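A Helping Hand at the Kitchen Table

When Coppens first wrote to say they were hiring out a table-top robot arm by the month, delivery and setting-up included, I must admit I pictured something the size of a wardrobe. The Kellness came in two boxes in February and was up and running before my tea had gone cold, which I thought rather sporting of it.

Aarti Mittal, who looks after new customers, stayed for the morning and let me make all my own mistakes. You teach it by guiding the arm through a job yourself, and it keeps up to 47 of these lessons, far more than I could ever think up! The two-fingered gripper is the part I grew fondest of, and a clear plastic dome on a plain white surface is just the sort of awkward, shiny thing I wanted to try it with.

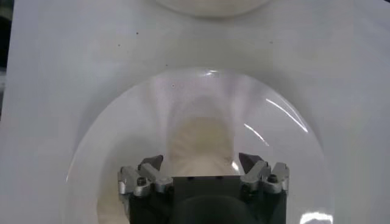
The hire comes to around £3000 for 16 weeks, so it is hardly pocket money, but a small workshop might well be glad of it, and Aarti is only a telephone call away.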